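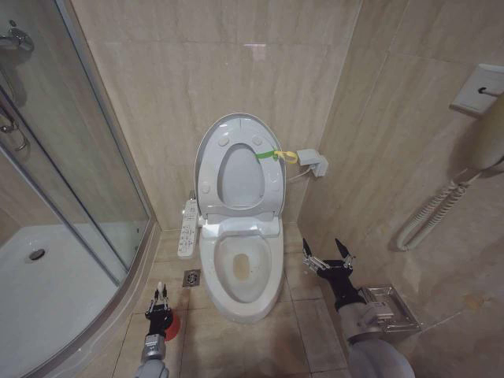
School and library visits: your questions

Last updated 2020-06-17

I get a lot of emails about visits (lovely!) and I'm slow at answering them (sorry!), so I've put the usual questions in one place. If yours isn't in the list, write to me through the contact page.

Who are you again?

I'm Ebere Shehu and I write picture books. The one most people know is Tiler, about a snail who wants to fix roofs, and then there's Mohammed and the Very Long Bus, which Tanko Balogun illustrated. Both are published by Fumano. I live in Brutcombe and do most of my visits within a couple of hours' drive.

What ages do you visit?

Kindergarten through third grade is where I'm happiest. I've done preschool story times at libraries and those are great fun, but I keep them short and there's a lot of snail singing. I have said yes to fifth graders twice and they were very polite about it.

What happens in a visit?

I read one book all the way through, usually Tiler, and then we pull it apart a bit. I bring my first draft, which has a completely different ending and a goose in it, and the kids tell me whether I was right to cut the goose. (They always want the goose back.) After that we make up a new story together on big paper, and I write as fast as I can while everybody shouts. Then questions. The whole thing runs 50 minutes for the older ones and 30 for preschoolers.

Can you talk to the whole school at once?

I can, but I'd rather not if there's a choice. My limit for the making-up-a-story part is 80 children. Past that the ones at the back can't get a word in, and they're often the ones with the best ideas. For a bigger group I'll do a reading and a slide show in the gym, and then visit a few classrooms afterward.

How much do you charge?

A single session is $200, and if you'd like a full day, email me and we'll work it out. Travel is on top if you're a long way from Brutcombe. If your school has no budget at all, please still write! I keep a few free visits each year, and I give them out in the order people ask.

Are you visiting in person right now?

Not at the moment. Everything I had booked from April on got moved or canceled, and I'm doing video visits instead. I was nervous about those, but the kids hold their drawings right up to the camera and I get to see every single one, so I may keep offering them for schools that are too far to drive to.

What do you need for a video visit?

A grown-up who can mute and unmute people. That's the big one. Also a list of first names ahead of time, if your school allows it, so I can call on the quiet ones. Please ask everybody to have paper and something to draw with. I send the link the day before.

And for an in-person visit, when they're back?

A chair, a glass of water, an easel or a wall I can tape paper to, and a teacher who stays in the room. I bring my own markers. I don't need a microphone unless we're in the gym.

Can we sell books?

Yes, please do, but you don't have to. Your local bookstore can order both titles from Fumano, and I'll sign whatever is put in front of me. If you're doing this with a class, send home the order slip two weeks early and put a sticky note in each book with the child's name spelled out. I've learned that there are a great many ways to spell Kaitlyn.

For children who aren't buying, I sign bookmarks, so everyone goes home with something.

Should the children read the books first?

It helps! With Tiler I like it if they've heard it once, as they join in with the "slap, slap, stuck" part. The bus book works better as a surprise, so please hide that one.

Will Tanko come too?

Sometimes. Tanko has a separate calendar and a separate fee, and he draws live, which I can't do at all. Mention it when you write and I'll ask him. He lives a flight away, so video is your best bet.

Can I record the visit?

For your own classes, fine, as long as it comes down at the end of the school year. Please don't post me reading a whole book in public. Fumano has rules on that and they're different for each title, so check with me and I'll look up the one you want.

My daughter wrote a story. Will you read it?

I'd love to, and I write back to every child. It takes me ages though, so please tell her it's the pile's fault. Copies only, no originals, and put the return address inside the letter as well as on the envelope.

Is there a third book coming?

Yes. There's a goose in it.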